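Chapter 4

Wiping Down: What a Cloth Does and Does Not Do

Most people believe they know how to wipe a table. I believed it for years, and I was paid to clean them. Then I was asked to check the tables in a staff canteen at Grestmont after the evening shift had finished, with a torch held low against the surface, and I stopped believing it. Of the 43 tables on my sheet, 17 had a grey arc of crumbs and fluff at the far side, just where the arm runs out of reach. Every one of them had been signed off as wiped.

This chapter is about the dry or barely damp wipe on a hard, pale, flat surface. Wet washing comes in Chapter 5 and disinfecting in Chapter 6. Please keep the three apart in your mind, as the trade often does not. A surface can be free of crumbs and still be greasy, and a surface that smells of lemon may be neither clean nor disinfected. Smell tells you what was in the bottle.

4.1 Three kinds of mark

Before you touch a table, look at what is on it. Loose matter (lint, hair, crumbs, grit) sits on the surface and will come away with a cloth if the cloth is used properly. Stuck matter, such as dried tea or jam, needs water and a little time. The third kind is damage: scratches, burns, ink that has gone in. No wiping will shift damage, though you will meet supervisors who think otherwise, and you will meet products sold on that hope.

The difficulty is that the three look much alike from standing height. A hair and a fine scratch can fool anybody. Touch the mark with a fingertip. If it moves, it is loose. If it doesn't move but you can feel an edge, it is probably stuck. If you feel nothing, or a groove, suspect damage and write it down before someone blames you for it.

4.2 The cloth

Makers' claims should be read slowly. The packet of Flirnia cloths on my desk promises 400 washes. I don't know who washed one 400 times, at what heat, or what they wiped with it in between, and the packet doesn't say. My own Flirnia cloths went limp well before then, though I admit they had been through the dryer, against the advice on the label.

What can be said with some confidence is duller. A fuzzy cloth holds fluff better than a smooth one. A cloth folded flat gives you a known clean face, and a fresh one each time you turn it. A cloth bunched into a ball touches the table in a few places only, and the dirt it lifts may ride along in a crease and drop out again further on. Against that, a bunched cloth is easy to grip and press, and for one small patch of fluff it may do perfectly well. The older manuals forbid it outright. I have not found one that gives its evidence.

As you look at the three pictures of a blue cloth on a white table, ask of each dark mark which of the three kinds it might be, and how sure you are.

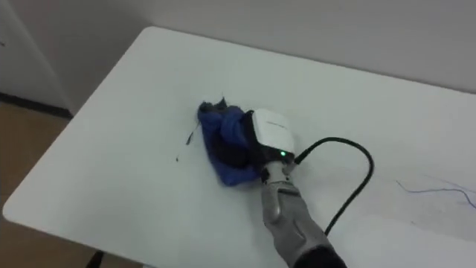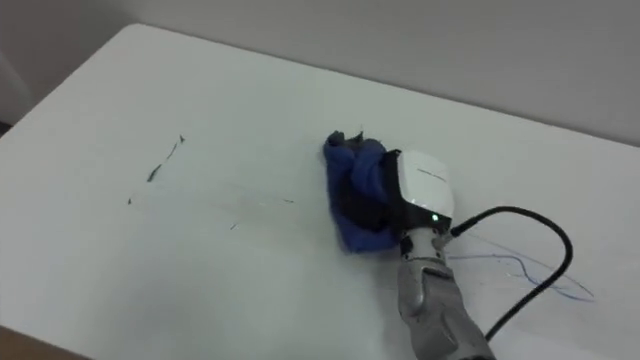
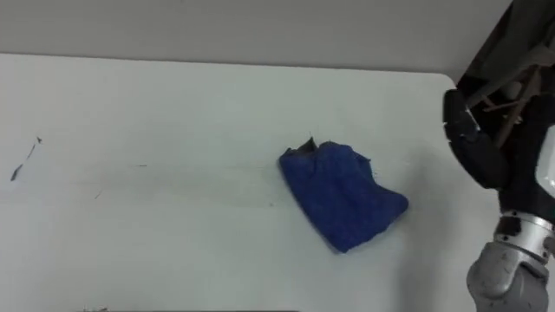
Esther Kioko, reading this chapter in draft, objected that I am too hard on the bunched cloth and too kind to the folded one. In her view people who are told to fold will fold once, use the same face all morning and feel virtuous about it, and she would sooner see a scrunched cloth shaken out over the bin after every table. She may be right. She also wanted the fingertip test moved to the front of the chapter, "before they've got a cloth in their hand and stopped looking". I have left it where it was, but do try it before you start Exercise 4A.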